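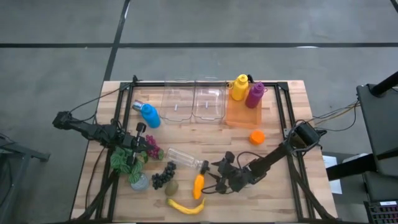
Play food, bottles and containers on the work table, with the two clear containers at the back.

Estby Play Library
Minutes of the stock and sorting meeting, 14th March

Present: Mafalda Frade (chair), Gill, Owen, Priti, Tom (minutes)
Apologies: Sandra

1. Minutes of the last meeting
Agreed, with one correction. The price quoted by Gevlow for shelf labels was for a roll of 500, not 1000. Tom to amend the file copy.

2. Play food
Priti reported that the shop set is still the most borrowed item on the list. The grapes, carrot and kiwi are to stay in it. Owen asked whether plastic fruit and vegetables should be packed separately. It was felt that families want both in one go and would end up borrowing two sets. Agreed to keep them together.

Gill said the set that went to Zito nursery came back with pieces missing and no note. Mafalda will ring them. No charge to be made this time.

3. Containers
The clear rectangular containers were preferred because the contents can be checked without tipping everything out. The orange tray will be kept for use on the table during sorting and will not go out on loan. Priti asked that round lids are put back with whatever they belong to at the end of a session and not left on the table top.

Cordeiro have offered further clear containers at trade price. Gill thought we should wait until the shelves are measured. Agreed. Gill to measure the two lower shelves before the next meeting.

4. Bottles
There was a long discussion about the water bottles. Owen would like them in the picnic set. Tom was unsure, as borrowers may use them for drinking and they would then need proper washing between loans. Agreed that the blue, yellow and purple bottles go in the picnic set with a card saying they are for play only. Tom to write the card. Caps to be checked on return.

The clear bottle is not to be added to any set for now.

5. Plant and pot
The potted plant and the small round pot have been listed under three different headings in the catalogue. They will be moved to a new garden set, along with the trowels. Owen pointed out that the leaves collect dust and are awkward to wipe. Sandra to be asked if she would take this on, as she did the doll's house curtains.

6. Catalogue sheets
Gevlow can print 500 sheets on card or on plain paper. Card was preferred. A limit of £40 was agreed for this order. Mafalda to place it once the garden set has been added.

7. Any other business
The side door is sticking again. Owen to plane it.
Priti will be away for most of May and needs cover for returns. Gill and Tom to share this.

Next meeting to be arranged by email.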